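# Can a robot arm do sorting and packing in a small shop yet?

**Asked by Gladys Lozano, 2 Feb 2019**

I run a small mail-order business that sells glue, craft paint and hobby supplies. Most of the day goes to the same job: take a bottle out of a bin, check the cap is tight, set it in a tray with the rest of the order, pass the tray along. Two of us do it, and from April on we can't keep up.

A salesman from Vilto told me a pair of arms could take over the tray filling. I've also seen videos of robots folding shirts and loading dishwashers, and I can't tell how much of that is real. My orders are all different. One has a single bottle, the next has 40 items in nine shapes.

Is this something a small shop can buy and use now, or should I wait? And if they can do this, why is there still no machine that will clear my kitchen table?

---

**Answer 1** (accepted)

It depends on how much your items vary and how fast you need it done.

I spent five years setting up packing lines, first at Holzer and then on my own. A fixed machine that puts the same bottle in the same place has been a solved problem for decades. If you sold one product I would tell you to buy one. Mixed orders are much harder, and that's where the salesman is getting ahead of himself. 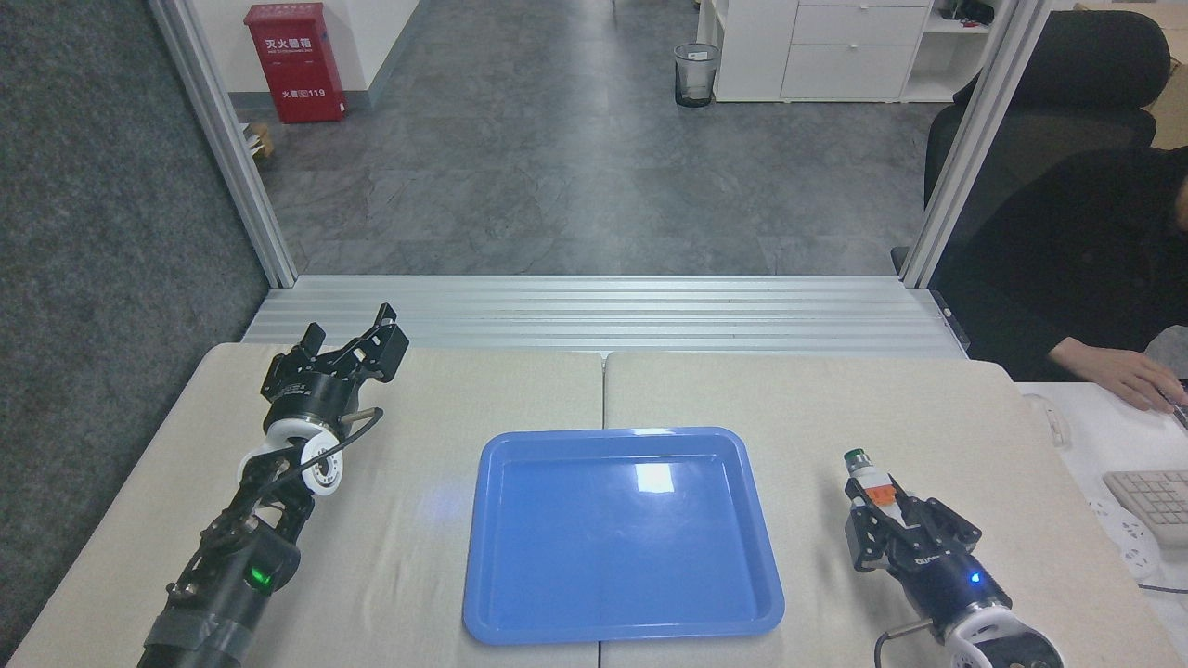
Picking and placing loose items is where most of the work is going now, and for a shop like yours it's the part to ask about. The arm has to find the item, close on it without knocking it over, and let go in the right spot. A small thing with a cap, held upright between two fingers like the one with the green cap next to the blue tray, is a fair test piece for your kind of stock. Two-finger grippers do well with stiff shapes like that. They do badly with flat packets, bags and anything slippery, and they can't feel whether a cap is loose unless somebody adds a sensor for it. An open tray with a low rim helps a lot, so if your trays are deep, change those first.

Then there's speed. When we tried a Markora cell on mixed stock, it did well for a while and then dropped something or missed, and a person had to walk over and reset it. In a run of 1000 picks that adds up to a lot of walking. A person packing by hand was still quicker.

What I would do:

- List your best sellers and see how many are stiff and stand up on their own.
- Ask the seller to run *your* items, in *your* trays, for a full shift – a short demo doesn't tell you much.
- Ask who comes out when it stops and what that costs.
- Keep the cap check with a person for now.

As for the kitchen table, it's harder than your shop. Nothing is in the same place twice, and half of it is wet or breakable. I wouldn't hold off buying a dishwasher.

---

**Answer 2**

Wait a few years. My brother in law's plant bought a Varard unit and it sat under a tarp most of the winter. It was fine for boxes. Small stuff no.

Also shiny things mess with the cameras. Clear bottles, glossy trays, foil lids. They ended up taping over a steel chute with matte tape so it could see the parts. If you get one in for a trial, put it where you normally work, with your normal lights on. Ours (well, his) worked great at the dealer.

The shirt folding videos are sped up, look in the corner for the little "x" number.

---

**Answer 3**

Have you tried just moving the bins closer? We put our top sellers at elbow height and got back 40 minutes a day. No robot. A label printer at each station helped too.

---

**Comment from Gladys Lozano on Answer 1**

Thank you. I went through the list and most of the paint and glue would stand up fine, the brushes and sandpaper wouldn't. I'm going to ask Vilto for the full shift trial and see what they say. Moving the bins this week either way.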